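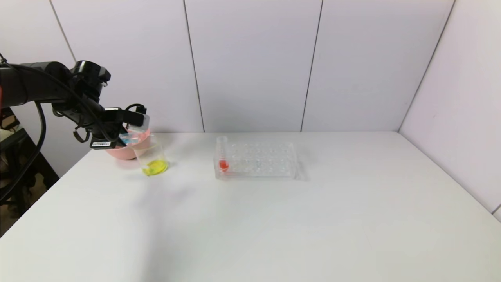
1. Scope

Our project was a set of working rules for robot liquid handling on a shared teaching bench. The lab already had the Hurik safety sheet, but it covers people and says little about the robot's own work. We wrote 17 rules and tried them in May over 1227 pick, pour and return moves.

2. Setup rules

All liquids in the trial were colored water. Rule 1 says the bench holds only the rack, the tubes, the beakers and the bowl for that run. Rule 4 sets a fill limit for each vessel, and the operator checks it before power goes on. Rule 5 keeps hands off the tabletop once the arm is live – this one was broken most often, mainly to straighten a tube. 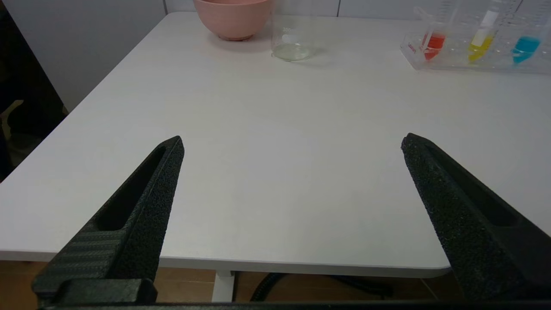 Who is allowed to restart the arm after a stop?
Only the operator who signed in for the run. If that person has left, the run is closed and logged as incomplete.

3. Handling rules

Rule 9 requires an upright grip on any open tube before it is moved. Rule 10 limits travel speed to 10 centimeters per second with liquid on board. We first wrote the limit for full tubes only, then changed it after two spills from tubes with very little in them. 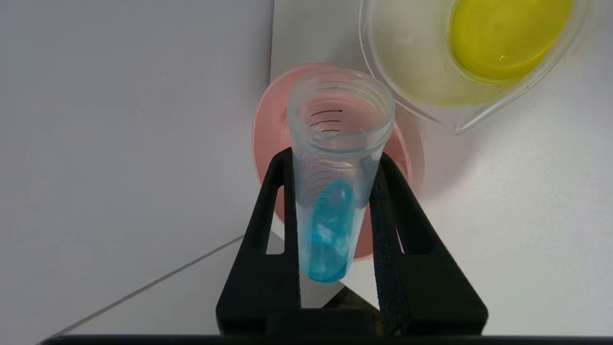

Figure 3. Open centrifuge tube with blue liquid, held upright in the gripper.

4. Results

Stalo, our logging script, recorded every stop. Most came in the first 700 moves, before we reworded Rule 10. The Hunt checklist, borrowed from the Seltcombe lab, asks for a finger pad check once per day. We moved ours to the start of each run, with the fingers open and nothing in the grip. 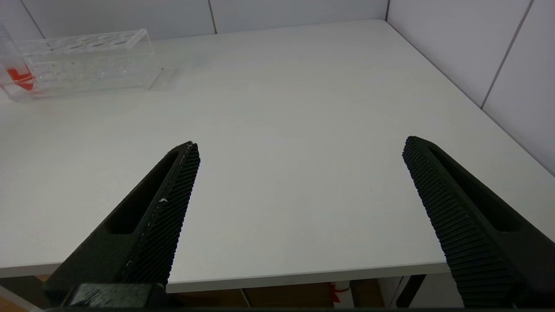

The operator wipes the pads, looks for damage and initials the sheet. A worn pad ends the session until it is replaced. We did not test gloves, glass tubes or night runs, and the rules should not be used for those yet.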